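Section 4. Sealing and looking after your benchtop

Right, so the benchtop is in, the joins have had their overnight set and you're itching to put the kettle back on it. Hold off a bit longer! I've done this job in my own kitchen and in my mum's, and both times the sealing was the easy part - it was the waiting that nearly did me in.

What you'll need: the bottle of Bosa sealer from your Pretstead kit, two clean lint-free cloths, a bucket of lukewarm water, dish soap (the plain sort, no lemon) and a roll of painter's tape.

1. Clear everything off. I mean the toaster, the fruit bowl, the lot. If you leave one thing in the corner you'll end up working round it and you'll see the patch later.

2. Wash the whole top with a drop of soap in the bucket, then go over it again with clean water. Dry it with a towel and leave it for 90 minutes with a window open.

3. Tape along the wall where the benchtop meets it, on both sides of the corner. Press the tape down with a fingernail, especially if your walls have any texture, or the sealer will creep under.

4. Pour a little sealer on the cloth (never straight onto the top, I learned that one in June) and start in the back corner. Small circles, working out towards yourself.

5. Wait 14 minutes, then buff with the second cloth. It'll feel draggy at first and then all of a sudden slippery, and that's when you stop.

6. Check your work by crouching down and looking across the surface towards the light. Dull smears mean another buff. On a busy veined pattern like the Warow range it's really hard to spot a smear from standing height, so do get down there.

7. Peel the tape back slowly, while the edge is still a tiny bit soft.

NOTE: One bottle did roughly 115 wipes' worth on my top with plenty left over. If you need more, the refill is part number 571.

NOTE: Don't fret if the pattern looks different once it's clean and polished. Bianka Farkas, who wrote the first version of this guide, rang the shop convinced her pale streaks were scratches. They were veins. Run a fingertip over it - a scratch will catch, a vein won't.

CAUTION: No bleach, no oven cleaner and none of those green scourers. Alaoui cream cleaner is fine for tea rings, but rinse it off properly.

CAUTION: Hot pans go on a trivet, every time. The gloss marks well before anything underneath does.

For the first week I'd stick to a damp cloth and nothing else, and wipe up red wine and beetroot as soon as they land
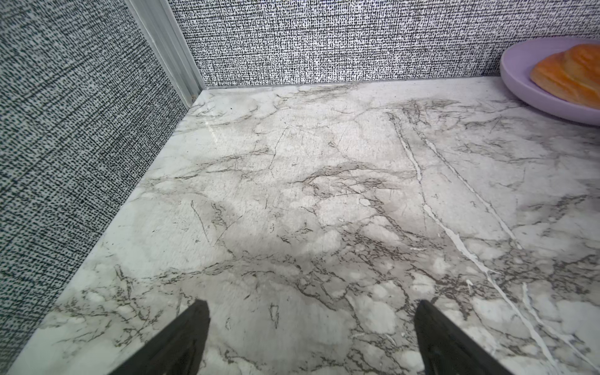 and after that you can go back to soapy water once a day. Reseal when drops of water stop beading up, starting again from step 1.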